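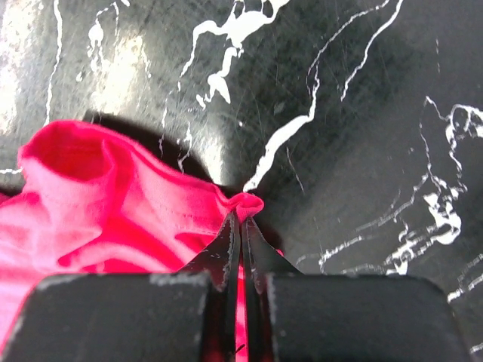 How to wash a new red or pink shirt without dye running

Updated Oct 26, 2026 by Zsófia Dobos

Bright reds and pinks bleed more than most colors, mainly in the first few washes. Test the shirt before it goes in with anything else.

What you need
A white cotton rag
A sink or a bucket
Mild liquid detergent
An old towel

Step 1. Test for loose dye
Wet a hidden spot, such as the inside of the hem. Press the rag on it for a minute. If color comes off on the rag, wash the shirt alone until the test comes up clean.

Step 2. Wash it cold
Turn the shirt inside out and close any buttons. Fill the sink with cold water and add a teaspoon of detergent. Move the shirt through the water for 5 minutes. Don't leave it to soak - loose dye can settle back in patches.

Step 3. Rinse
Drain and refill until the water stays clear. My last one, a Makow tee, took four rinses. Vinegar and salt won't set the dye in a store-bought shirt, so skip them.

Step 4. Press out the water
Roll the shirt in the old towel and press down along the roll. Don't wring it.

Step 5. Dry flat
Spread it out of direct sun on a surface that won't stain. Pull the hem straight and smooth any bunched fabric toward the edges. Turn it over once the top feels dry.

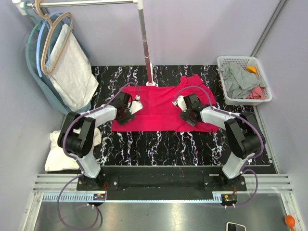
Red-pink cloth with a fairly straight hem and one corner still bunched.

If dye has already run onto other clothes, keep them out of the dryer and wash them again right away.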